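Ticket 804: Heating in upstairs bedroom turns on by itself at night
Status: Open, waiting for customer
Product: Vesa room thermostat with Jurel radiator valves
Opened by: Wubit Ayele
Assigned to: Bongani Ndlovu
Opened: 23 May 2025

Wubit Ayele wrote:

Good morning. I have a problem with the heating in one bedroom and I could not find the same case in the help pages, so I open a ticket.

The house has a Vesa thermostat in the hallway and Jurel valves on every radiator. The bedroom upstairs has its own schedule. It must go to the low setting at ten in the evening and stay there until six. For 2 weeks now, the valve in this bedroom opens in the night. I hear the small motor, and after some minutes the radiator becomes hot. In the morning the app shows a target of 21 degrees, but I did not set this and my husband also did not.

What I tried already:

I deleted the bedroom schedule and made it new. Same result the next night.
I changed the batteries of the valve. Same result.
I removed the valve from the app and paired it again. It took three attempts, the light was blinking red the first two times. Same result.

The other bedrooms are fine. The firmware page says "up to date" for all devices.

Bongani Ndlovu wrote:

Hello Wubit, thank you for the clear report. Please go to Settings, then History, then Bedroom, and export the last seven days. Attach the file here. Please also tell me if the option "Open window detection" is on for this room, and if any other person has access to the home in the app.

Wubit Ayele wrote:

The file is attached. Open window detection is on. I turned it on in October when we moved in and I did not touch it after. Only my husband and I have access.

I looked at the file myself before sending. There is a line each night between one and three o'clock which says "target changed, source: local". I don't know what "local" means. If the app made the change I suppose it would say "app".

Bongani Ndlovu wrote:

You read it correctly. "App" means a phone, "schedule" means the program, and "local" means that the change came from a device inside the house. It can be the dial on the valve itself, the hallway thermostat, or a remote control that is paired to the room.

Two questions. Can a child or an animal reach the dial of the valve? And did you receive a bedside remote with the set? Some installers include one and pair it during installation. Please send also a photo of the bedroom from the side where you sleep, so I understand the distance to the radiator.

Wubit Ayele wrote:

No children and no animals. The radiator is below the window and there is a chest of drawers half in front of it, so the dial is not easy to reach even for me.

The installer was from Fourie. I don't remember that he gave us a remote for the heating, but he left a bag with papers and small parts, and I will look. The photo is from the bedroom. 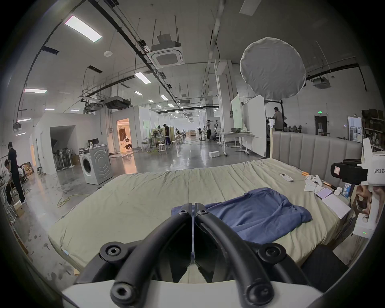 Attachment 2: bed and gray headboard, white remote on the mattress

Bongani Ndlovu wrote:

Thank you. I cannot say from the photo which device the white remote belongs to. Could you turn it over and send me the first letters of the serial number on the back? The heating remotes start with JR.

In the meantime I asked my colleague Keabetswe Lekota to check your history file against the hub log.

Keabetswe Lekota wrote:

Hi both. I compared the two logs. The night changes do not come from the hallway thermostat, it was silent at those times. They also do not come from the dial, because a turn of the dial makes several small steps in the log, and here we have one jump from the low setting directly to 21. One jump is typical for the "comfort" button on a paired remote.

One more thing. The device list of the hub contains an entry with no name and no room. The app hides such entries. It was added on the day of the installation.

Wubit Ayele wrote:

I checked the one from the photo. The serial number does not start with JR. It says Paretti and it is for the ceiling fan. So it is not this.

But I looked in the bag from Fourie and there is an empty box for a "Jurel bedside remote", one piece. So we received it, I only don't know where it is. I searched the drawers, the wardrobe and under the bed, and did not find it.

Bongani Ndlovu wrote:

This is very useful. We can find out if the lost remote is the source without having it in your hand. Please do these steps:

1. Open the app and go to Settings, Hub, Advanced.
2. Press "Show hidden devices". You should see one entry with no name.
3. Press this entry and choose "Suspend". Do not choose "Remove" yet, we may need its log.
4. Leave the bedroom schedule as it is and wait two nights.

If the entry does not open, restart the hub by the small button on the side and not by pulling the cable. The log keeps only the last 1,000 events and a hard restart can delete it.

Wubit Ayele wrote:

I did the steps. The entry was there and now it says "suspended". First I had an error message, "Action not permitted", then I understood that I must be logged in as the owner of the home and this is my husband's account. Maybe you can add it to the instructions for other people.

I will write again after two nights.

Wubit Ayele wrote:

Update after two nights. The radiator stayed cold both nights, and the history has no line with "local". The hub log shows two refused commands from the suspended device, at 1:40 and at 2:15. So it is still sending something. It must be in a place where something presses on it, but I did not find this place yet.

Is it safe to leave it suspended for a long time? And will the valve forget this when I change the batteries?

Bongani Ndlovu wrote:

Good news about the radiator. Yes, you can leave it suspended, and the setting is stored in the hub, so a battery change does not affect it. If you find the remote, please hold both buttons for ten seconds to reset it before you pair it again.

I forwarded your note about the owner account to Tariq Minhas, who maintains the help pages. I keep the ticket open for 21 days in case it comes back.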